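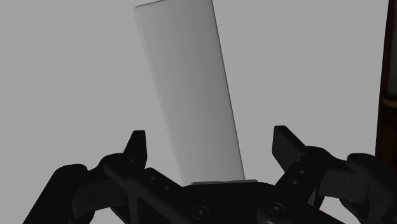 When does the Omham home helper go on sale? Preorders open on 14th March, and the first units are supposed to ship in early summer, starting with people who joined the waiting list back in January.

I've been on that list myself, so I was pretty excited when the email landed in my inbox this morning! If you've missed the story so far, Omham is the knee-high talking robot from Drollus that rolls around your house, reminds you to take your pills, reads the mail out loud and chats with you while the coffee brews. It has no arms and it won't do your dishes (sorry). The company has been showing it off in one form or another for years, and now there's finally a price and a date.

The price is $1509, a bit more than I was hoping for. That gets you the robot, the charging mat and a year of the voice service. After that you pay monthly, and Drollus hasn't said how much, which bugs me. I asked, and got a very friendly reply that didn't have a number in it.

The first batch is 806 units, all for the US. Around 652 people on the waiting list have already told the company they plan to buy, so there won't be a whole lot left over for everyone else. Hildegard Ackermann, who runs the Omham project, told me a second batch is planned but she wouldn't promise it for this year. "I'd much rather ship late than ship something that gets stuck under a couch," she said, and I got the feeling that had happened more than once.

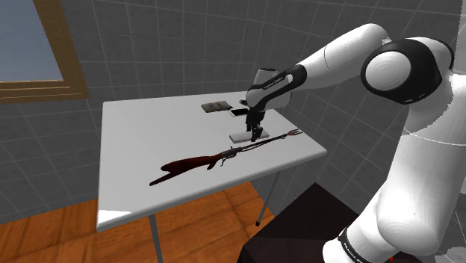 Simulated robot arm at a white table.

I got to spend an afternoon with an early Omham last winter, and I still think about it. The voice is lovely, kind of low and unhurried, and it waits for you to finish talking (my phone could learn a thing or two). It remembered that I'd mentioned my sister and asked about her an hour later, and I'll admit I couldn't decide if that was sweet or a little creepy. My mother, who came along and was ready to hate it, wanted to know if it came in green. It doesn't. You can pick white or a sort of oatmeal color.

It wasn't perfect, though. It misheard "turn left" twice and ended up facing the fridge, and it gave up completely on the shaggy rug in the hallway. Ackermann says the production model has bigger wheels and can handle most rugs now. I'd like to see that for myself before I believe it.

What about privacy? Drollus says conversations stay on the robot unless you turn on the family sharing feature, which lets a relative check in from an app. That's off when you take it out of the box, and you can wipe the memory by holding down the button on the back. The full policy should go up on the company's site when preorders open, and I plan to read the whole thing with a snack.

There's competition coming too. Plotach has a rival companion called Albers in the works, smaller and meant to sit on a kitchen counter, with no wheels at all. No price on that one yet, and the company only says it's still being tested with families. If you live in a small apartment it might be worth waiting to see what it costs.

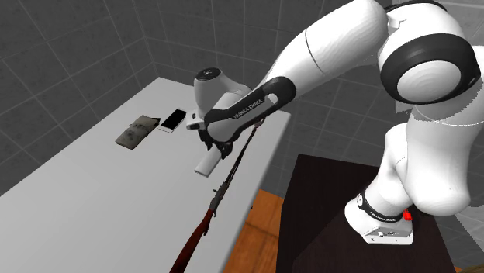

How to preorder

Sign in with the email address you used for the waiting list and you'll see an order button once sales open at noon Eastern. Drollus wants a $100 deposit, and you can get it back any time before your robot ships. If you never joined the list, you can order from the next morning, as long as there are any left. I'm going for the oatmeal one.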